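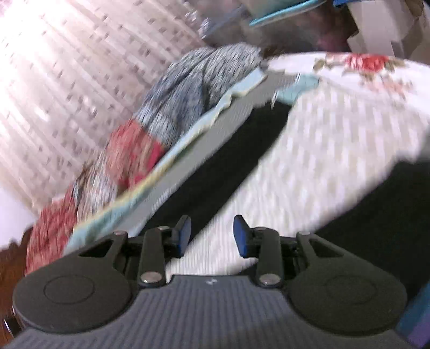
The left finger was dragging again this morning, so I gave the first part of November's shift to the gripper and left the quilting strips for later. Shu-fen had already put the long ones out on the pale cloth, the black one and the grey ribbed one side by side. I ran the tool over them with the fingers open and nothing between the pads, listening for the click. It was at the left link, down at the big silver pivot pin. The blue pads looked all right to me and I left them alone.

Took the pin out at 10. There was lint wound around it, grey mostly. Cleaned it with a rag, one drop of the Trolby oil, back in. Tien-fu thinks we should do the right one at the same time every time - probably fair, so I did it as well. Closed and opened it 34 times with no click. Wrote it in the book as job 1004.

Zero on the jaw width had moved after that and I had to set it again. Took two goes. Assunta wants the zero checked before each session and not only after a strip-down. I said I'd put it on the card.

Still no word from Burnumeck on the spare pins. We are down to 7. Sze-wing will ring them tomorrow.

Drove home through Tulville, roadworks again. Leftover soup.

Recent entries
New rag bin, and the oil order
Pads changed, both sides
Yutong's first day on the bench
Cheung cable came loose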